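## 6. Making up the bed

These steps cover the large bed in the main bedroom of a Tambunan unit. Strip the bed and finish the floor (section 5) before you start. Allow one person for an ordinary change and two people if the mattress has to be turned.

**You will need**

- 1 fitted sheet, white
- 1 duvet with a fresh cover
- 2 pillows with clean cases
- 1 knitted throw with fringe
- 1 bedspread

### 6.1 Sheet and bedspread

1. Check the mattress for stains and damp spots. If you find either, stop and call Abdelilah Helmy before putting anything on it.
2. Pull the fitted sheet over the two corners at the headboard, then over the two at the foot.
3. Smooth the sheet from the middle outward. Tuck the front edge in last. This edge tends to bunch, so go back to it once the other sides are tight.
4. Lay the bedspread across the lower part of the bed and let it drape over the foot and the side.

**Note:** The sheets come back from the Hirosow laundry folded with the size label facing out. If the label is missing, hold the sheet against the mattress before you open it all the way.

**Caution:** A light strip runs along the underside of the bed frame. Do not tuck fabric behind it, and do not pull the bedspread down hard enough to catch it. Switch the strip to Standby at the wall panel when you have finished.

### 6.2 Pillows, throw and duvet

1. Stand the larger pillow against the headboard. Do not lean on the tufted panels while you reach across.
2. Place the second pillow next to it, near the top of the mattress.
3. Drape the knitted throw over the second pillow and onto the sheet. Comb the fringe with your fingers so the tassels hang freely.
4. Shake the duvet out, check the cover on both sides for marks, and fold it into a long rectangle.
5. Lay the folded duvet on the sheet with its upper end short of the pillows. Leave it folded if the guests arrive the same day. They can open it themselves.

**Note:** Clothing goes in the woven basket by the foot of the bed. Fold it first, and keep it off the duvet. 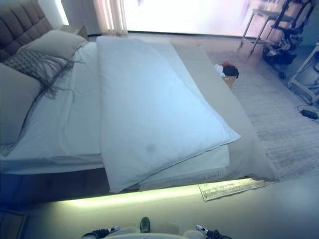 ### 6.3 Marks and repairs

1. If there is a mark on the duvet cover, dab it with a white cloth and cold water. Do not rub.
2. If the mark stays, replace the cover and put the old one in the Tiltine bag for treatment.
3. Write the room and the item on the linen sheet. Qistina Purba collects the sheets at the end of each shift.
4. Report loose seams on the headboard separately. Do not trim the threads.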